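Maltorus Declaration on Home Care

The Maltorus Declaration on Home Care is a regional agreement on the rights of people who receive help with daily living at home, and of the workers and family members who give it. It was drawn up by local governments in the Maltorus region and covers 14 municipalities, from the port city of Endum to the hill district of Skatance. The declaration is not a treaty and has no court behind it, yet it has had a remarkable reach for such a short text: six articles, printed on two sides of a single sheet.

Background

Home care in the Maltorus region grew up town by town. Endum had a public service with salaried staff and a night line. Skatance relied almost entirely on relatives, with a small cash allowance that had to be requested again every January. A person who moved from one municipality to the next could lose all support and wait months for a new assessment, even when nothing about their health had changed.

Migrant care workers faced a different set of problems. Many lived in the homes where they worked, and their permits were tied to one employer. If the person they cared for died or entered a hospital, they could lose their job, their room and their legal status in the same week. Complaints were rare, and most of those that were filed had been written by someone else on the worker's behalf.

The push for common rules came from two directions at once. Gerd Wiegand, a disability rights campaigner from Endum who had used home care since his twenties, wanted assessments to travel with the person. Tín Lý, a labor organizer and former live-in carer, wanted permits separated from individual households. Their two campaigns had little contact until a public hearing in Endum, where they were scheduled back to back and ended up answering each other's questions. The transcript of that hearing is wonderfully readable and is still assigned in social work courses in the region.

Drafting

The drafting group met for 21 sessions, moving between town halls so that no municipality had to host more than twice. Early drafts ran to dozens of pages. The cuts made in the second half of the process were severe, and several delegates objected that a brief text would be easy to ignore. Wiegand argued for brevity on the grounds that the declaration should fit on a kitchen noticeboard, and this view carried the day.

A consultation on the near-final version drew roughly 900 written replies. Many were from family carers, a group the drafters had barely mentioned up to that point. Article 5, on rest and respite, was written almost entirely from these replies and keeps some of their wording, including the much-loved phrase "a night's sleep that somebody else is awake for."

Content

Article 1 states that a person who needs help with washing, dressing, eating or keeping house has a right to receive it in their own home for as long as they wish to stay there.

Article 2 makes assessments portable. A decision issued in one signing municipality is honored in all of them for a year, and the new municipality must begin support on the day of arrival.

Article 3 concerns privacy. It asks that care be planned with the person and that no one enter a bedroom or open a closet without permission.

Article 4 deals with workers. It calls for written contracts in a language the worker reads, paid travel time between clients, and a grace period for live-in workers whose placement ends.

Article 5 grants family carers regular time off, covered by a paid replacement.

Article 6 sets up a yearly public report on all of the above.

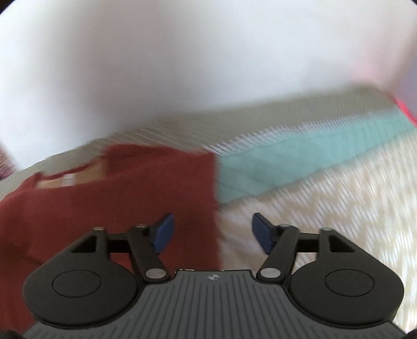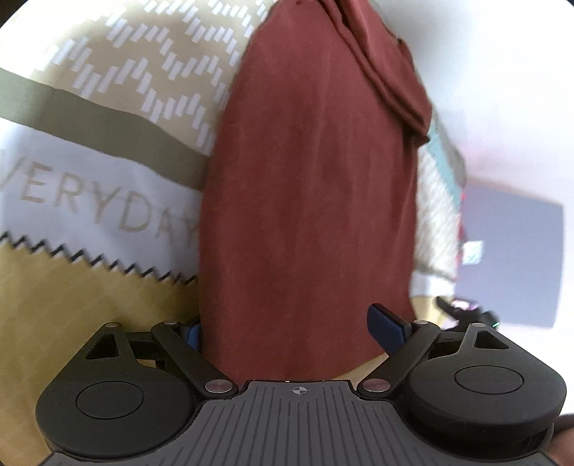
Adoption and effects

All but one of the municipalities signed on the first day. Skatance held out over the cost of Article 5 and joined after the others agreed to a shared respite fund, paid into according to population. The fund turned out to be one of the best parts of the whole arrangement. It allowed small districts to offer weekend cover that they could never have staffed alone, and it created steady jobs in villages where there had been only scattered hours.

Portable assessments took longer to settle in. Each municipality had its own forms, and for a while clients carried paper folders from office to office. A common record was later introduced, with the client holding the master copy.

The grace period in Article 4 depends on national immigration law, which local governments cannot change. In practice the municipalities offer temporary housing and legal help, and the national permit office decides each case separately.

The Bạch report

The best-known review of the declaration is the Bạch report, named for the research institute that produced it. Its authors followed households across the region and paid close attention to people who had never filed a complaint. They found strong results for Articles 2 and 5 and weak results for Article 3, which many clients had not heard of. They also found that paid travel time was often promised in contracts and left off pay slips.

The report's most quoted chapter is its last, a set of long interviews in which clients and workers describe an ordinary day in their own words. It is a terrific piece of social research, patient and full of detail, and it persuaded several municipalities to hand out the declaration at the first home visit.

Criticism

Some legal scholars consider the declaration too soft, pointing out that a municipality that fails to meet its terms faces nothing worse than an unflattering page in the yearly report. Employers' groups have objected to the travel time rule. Tín Lý herself has called Article 4 "a good start with the hard part missing" and continues to campaign for permits that belong to the worker.

See also

Portable assessment
Respite care
Live-in care work
Endum hearing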